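How a Place Setting Works

A place setting is the group of things one person needs for a meal. Each thing has a usual position, so a person can find it without searching.

The placemat goes down first. It marks one person's space and protects the table from scratches and crumbs. The plate goes in the middle of the mat.

The fork belongs on the left of the plate. The knife belongs on the right, with its blade turned toward the plate. Cups and mugs stand farther back, on the right side, where a sleeve is less likely to catch them.

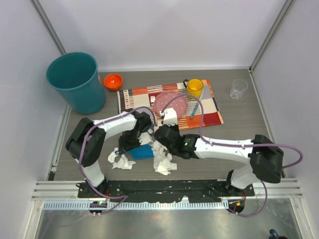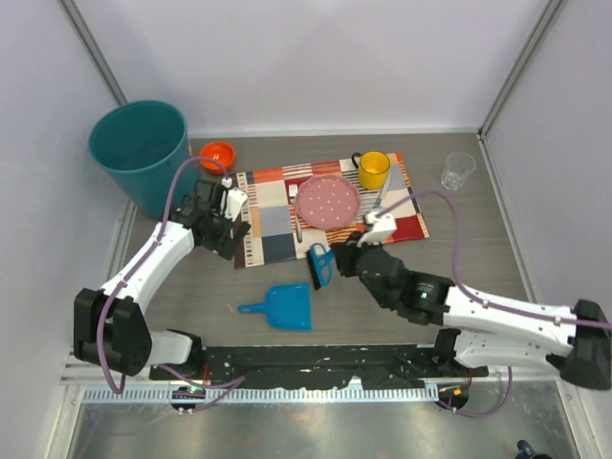

Both pictures: a pink plate on a patterned placemat, with a yellow mug toward the back. The blue dustpan is in the second picture.

Crumbs are small and light – a brush moves them better than a hand does. A dustpan has a thin front edge that sits flat against the surface. Hold the pan still and sweep toward it with short strokes. Tip the crumbs into a bin.

Words to know
Tines: the points of a fork. Most dinner forks have four.
Rim: the outer edge of a plate, cup or bowl.
Scalloped: shaped in a row of small curves.

Text by Tomomi Tsuji for Lumanlan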